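Keltano Owners Board > Setup and Repair > Two-arm units

Topic: Left wrist sits off after gripper swap, doorway task won't start

drotwood_dad
Posted 3 November 2019

Picking up from my August thread, which died when I said I'd fixed it. I had not fixed it.

Setup is a simulated Keltano two-arm, white body, parallel grippers on both sides, running in the stock Drotwood apartment. I swapped the left gripper model for the newer one with the banded wrist and since then the left arm comes up at start and parks in the wrong place. The right one behaves. The job is to go from the work table through the bathroom doorway, and the planner quits before the base has moved an inch. The only thing in the log is "start pose rejected," 27 times, because apparently once wouldn't have hurt my feelings enough.
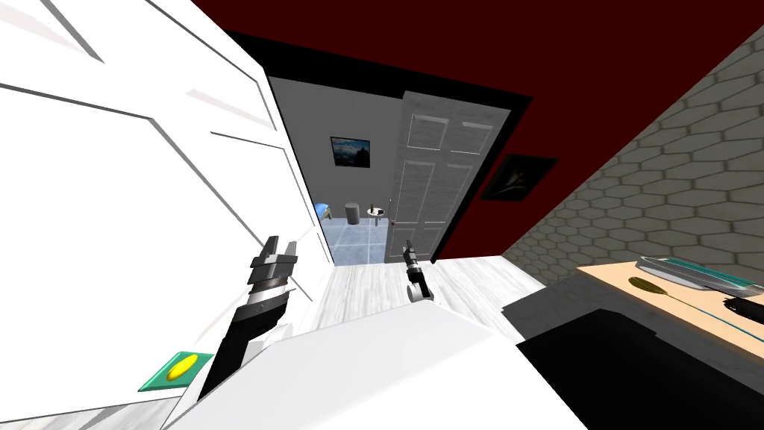 Things I've done so far: reloaded the arm file, zeroed both wrists, zeroed them again while swearing. Joint limits match the sheet. I haven't touched the head camera settings, or if I did it was late at night and I'd like that kept off the record.

bolt_and_nut
Reply 1

You swapped the gripper. Did you swap the tool offset? The new wrist is longer than the old one and the arm file doesn't carry that number. It lives in the mount file, where no sane person would look for it.

drotwood_dad
Reply 2

Looked in the mount file. Old number was still in there. Changed it, restarted, and the error went from 27 lines to 3. So that's progress, or else it's getting tired.

mirepoix
Reply 3

I'd leave the wrist alone at this point and look at the base. A rejected start pose on these is nearly always the collision shell. The shell gets built from both arms at rest, and if the left one rests too high the shell swells up and the planner decides you're already inside a cabinet. Pull the base back 20 cm from where you spawn it and try again. Takes one minute.

bolt_and_nut
Reply 4

Moving the base hides it. He'll have the same trouble at the next tight spot. Fix the rest pose and rebuild the shell, then see what's left over.

mirepoix
Reply 5

I didn't say ship it. I said try it. If it plans from 20 cm back you know it's the shell, and if it doesn't you've saved yourself a rebuild. On my machine a rebuild is long enough to cook dinner.

drotwood_dad
Reply 6

OK, did both, in the order that annoyed bolt_and_nut. From 20 cm back it plans. From the old spot it doesn't. Then I put in a new rest pose for the left arm, rebuilt the shell (mirepoix is right, I had soup), and went back to the old spot. Now I get one line of error in place of 3, and it's a different error. "View frame mismatch."
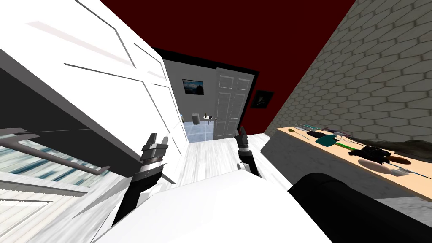
I'm on Bravo for the planner, if it matters. Haven't tried Letari. I was told Letari is nicer about this kind of thing but I was told that about Bravo too.

gantryghost
Reply 7

View frame mismatch is the head. Your horizon is leaning like a ship going down. Check the roll value on the head mount. There are 2 places it can be set, the body file and the scene file, and they get added together. If somebody put the same correction in both, you get double.

drotwood_dad
Reply 8

"Somebody."

Yes. Same value in both files. See earlier remark about late at night.

bolt_and_nut
Reply 9

For the record the offset was still wrong.

gantryghost
Reply 10

It was. Zero the roll in the scene file, keep the one in the body file if you need any at all, and save a copy of both before you start. Then redo the wrist zero, left side first. The order shouldn't matter, and in my experience it does.

mirepoix
Reply 11

It doesn't. I've done it right side first for as long as I've owned one. What matters is that the base is parked when you do it.

gantryghost
Reply 12

Agree on parked. Not agreeing on the rest. I've had the left come back off twice after doing the right first, same build, same files.

drotwood_dad
Reply 13

Scene roll is zeroed, base parked, wrists done left first because gantryghost answered before mirepoix did. No errors at load. Plan goes through from the old spot with the old base position. I've only run the plan and not the drive, so I'm not marking this solved. I learned that one in August.

Next question while I have you all here: does the collision shell need rebuilding every time I move stuff on the table, or only when I change the arms?

mirepoix
Reply 14

Only the arms. Table stuff is read fresh at each start.

bolt_and_nut
Reply 15

Unless you have caching on in Bravo. Do you have caching on?

drotwood_dad
Reply 16

I'll go look.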